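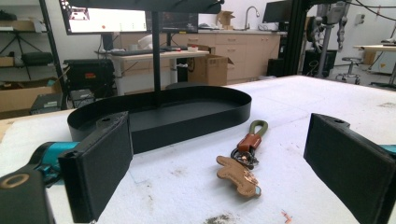
Small Leather Goods, Unit 4: Keychains, Charms and Fittings
Handout for the second half of the course
Tutor: Rocío Figueroa
Revised September 13, 2019

Bring this with you along with your awl, your thread and the offcuts from Unit 3. The Flito workroom has glue, split rings and a shared box of clasps. It does not have spare needles.

1. The parts of a keychain

Most keychains with a charm come down to four parts, and we will use the same names for them all term.

Loop or strap. The part you hold, or hang on a hook. It can be woven webbing, plaited cord or leather.
Tab. A short piece of leather that closes the ends of the strap and gives the metal something to hang from.
Hardware. The split ring, and usually a clasp.
Charm. The decorative piece. In this unit it is a gingerbread man in tan leather with stitching at the edges.

Green webbing with a brown tab and a tan charm is a good starting combination. The leathers are close enough to belong together and the olive keeps it from looking like one long strip of brown. You are free to choose other colours, but decide before you cut, as the thread has to go with both leathers.

2. The strap

Woven strap frays as soon as it is cut. Seal synthetic webbing with a quick pass of a flame, at the bench by the window only. Cotton will not melt, so run a thin line of glue over the end and leave it until it is stiff.

Fold the strap so both ends meet and lie flat on each other. If one end sits further out than the other, the tab will bulge on one side and the stitches will pull. Clip the ends together while you measure for the tab.

A woven strap has a right side and a wrong side more often than people expect. Check under the lamp. In February two people had to unpick finished tabs over this.

3. The tab

Cut the tab as one piece, long enough to pass through the hardware and come back over both ends of the strap. Skive the part that bends. Full thickness leather will go round the metal, but it stays springy and works against the stitches.

Order of work:
- Punch the holes with the tab flat.
- Put the hardware on.
- Glue lightly, fold and press.
- Stitch through tab, strap and tab again.

The second step gets forgotten every term. A split ring can be added later with some swearing - a closed fitting cannot.

4. The charm

The gingerbread man is cut from two identical shapes, wrong sides together. Trace the template with the point of the awl. Pen shows at the edge and does not come off.

Cut the inside corners first, at the neck, under the arms and between the legs. Use a small round punch at the tightest point of each and cut towards the hole. This stops the knife running on into the body, and it gives a cleaner curve than turning the blade.

Stitching goes close to the edge, and the spacing has to be worked out at the corners before you start. Mark the corner holes first and fill in between them. If the number does not come out evenly, lose the difference on the long outer side of a leg, where it is hardest to see.

A patch in a second colour is optional. Light blue sits well on tan. Keep it small, and sew or glue it to the front piece before the two halves are joined.

Whichever way you hang the charm, test it with a loop of thread first. If it tips forward, the hole is too low.

5. Finishing

Sand the edges of the charm lightly, dampen them and rub with the wood slicker. Do the tab the same way, keeping water off the strap. Two passes is normally enough.

Lay the finished piece on a pale surface and look along it from the loop end. Twisted tabs and uneven legs show up much better like this than when the thing is swinging from your hand.

6. To hand in

One finished keychain, your paper template and a short note (half a page) on what you would change. Put your name on the template, not on the leather.

Reading: the chapter on edges in the Pacheco notes, and the Esano sheet on split rings and clasps.

198 shares
2 comments

Related
Unit 3: Card Holders and Straight Seams
Unit 5: Coin Purse with a Gusset
Choosing Thread for Light Leather
Wuderton Open Workshop: What to Bring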